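4. Teaching a Tote-Handling Task by Demonstration

4.1 General

This section describes how an operator teaches the Plukine arm to work with trays and bins on flow-rack shelving. Two methods are supported: hand guiding, in which the operator moves the arm directly, and remote control, in which the operator moves the arm from the Farer handset. The same recording screen is used for both.

Only persons who have completed the Tallgate operator induction may record demonstrations. Read Section 2 (Safety) before you begin.

4.2 Before recording

1. Confirm that the work area is clear of people and that the emergency stop is within the operator's reach.
2. Set the speed limit to Teach. The handset will not accept a higher setting while recording is enabled.
3. Wipe the wrist camera lens with a dry, lint-free cloth.
4. Open the gripper fully, then close it fully, and check that both fingers travel freely.
5. Move the arm to a start position in front of the rack, with the rail and at least one tray in view of the wrist camera. 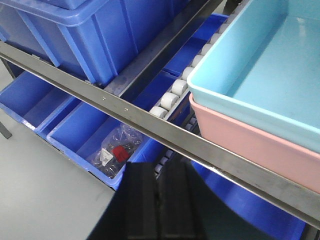
Figure 4-1. Wrist camera view of the roller lane, with trays at right and blue bins on the lower shelf.

6. Select New Task on the handset and enter a task name. Names may not be changed after the first demonstration is saved.

Note: Keep the layout of the rack the same for the first set of demonstrations. Changes in tray position may be added in later sets, as set out in Section 4.6.

4.3 Recording the approach

1. Press and hold Record until the indicator turns solid.
2. Guide the gripper toward the tray wall at an even pace. Long pauses are stored as part of the movement and will be repeated by the robot.
3. Stop short of contact and check the camera view on the handset. At close range a glossy tray may fill most of the view and show bright reflections from overhead lights.
4. If the rim can no longer be made out, back the arm away and approach again from a slightly different angle.

Caution: Do not push the fingers against the face of a tray to find its position. Contact force above the set limit will stop the arm and discard the demonstration.

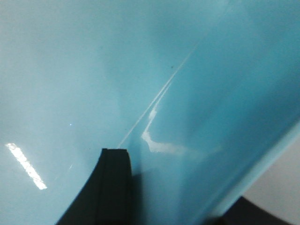

Mal-soon Hong recommends in the site notes that new operators practise the approach with recording turned off until they can make it without looking down at the handset. "The hesitations are what the robot learns first," the entry reads, "and they are the hardest thing to train out afterward."

Practice runs are not counted toward the total in Section 4.5 and leave no entry in the task log.

4.4 Recording the grasp

1. Turn the wrist so that one finger will pass on each side of the wall to be gripped.
2. Lower or advance the gripper in a straight line. Correct the angle before the fingers pass the edge of the wall.
3. Check for clearance on both sides. Where trays stand close together, the outer finger may touch the neighbouring tray before the grasp is complete.
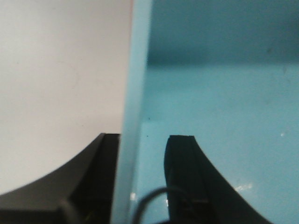

4. Close the gripper slowly, using the half-press position of the trigger. A full press closes it at working speed and should be used only once the operator is familiar with the task.
5. Wait for the grip signal on the handset, then lift or pull as the task requires.
6. Release the tray, withdraw the gripper in a straight line and return to the start position.
7. Release Record. Select Keep or Discard.

Caution: Check that the gripper cable is free to move through the full range of wrist rotation. If it catches, stop and reroute it as described in the Jeon gripper supplement.

4.5 Number of demonstrations

A task requires at least 600 kept demonstrations before training can be started. Operators should change over after no more than three hours. The handset memory holds 2,111 demonstrations; transfer recordings to the cell computer before this limit is reached.

Discard any demonstration in which the tray was dropped, the arm stopped on a force limit, or a hand entered the camera view. Slow but otherwise correct demonstrations may be kept.

4.6 Adding variation

Once the first set has been transferred, shift the trays along the lane and record a further set under the same task name. Change one condition at a time and enter it in the Conditions field. Lighting changes, including daylight from open dock doors, are to be entered in the same field.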